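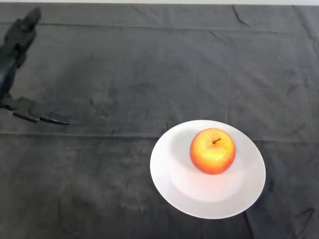

Home | Topics | Rights and Royalties | Members | Sign in

This site uses cookies to remember your settings. Accept | Manage

Co-writer missing from the registered version of a song

Posted by Marek Vlček in Rights and Royalties, Mon 10 March

I am writing on behalf of a four-member ensemble that released a recording titled "Chisholm" through the distributor Skistell. Two of us wrote the song together. When the work was registered with our society, only my colleague's name was entered, and her share was recorded as 100 percent. The recording has been played about 900 times on regional radio, and the first statement, received in February, allocated the full writer's share to her.

We agree between ourselves that the split should be equal. I would like to know whether the correction must be made by the society, the distributor or both, and whether the payment already issued can be adjusted. We do not have a publisher. Our only written record of the split is an exchange of e-mails that took place before the release.

Silvia Zeman

The two matters should be handled separately. A distributor such as Skistell delivers the recording and the credits displayed with it. The society holds the registration of the underlying work and pays the writers according to the shares on file. A change made with one does not normally pass to the other.

I would advise beginning with the society. Both writers should sign a short statement giving the title of the work, its registration number, the full legal name of each writer and the agreed shares, which must total 100 percent. Attach the e-mails as supporting material. If you are not yet a member of a society yourself, apply first, as your share may otherwise be held without a payee.

With regard to the February payment, the rules differ from one society to another. Some will recalculate past distributions within a stated period, while others apply the new shares only to future statements and leave the writers to settle the earlier amount privately. Please ask for the answer in writing. If a private settlement is required, keep a signed receipt with your tax records.

The display credits may be amended through your distributor account at any time. Please allow several working days for the change to reach the listening services.

Varkine

We had the same thing with a song last year. Sent the form, waited 8 weeks, and it was fixed. Check the spelling of your name, including the accent. Ours came back wrong and had to be done again.

Related topics

Registering an arrangement of a traditional melody
Ninik: how to export a royalty statement
Performer credits and writer credits compared
Changing distributor without losing play counts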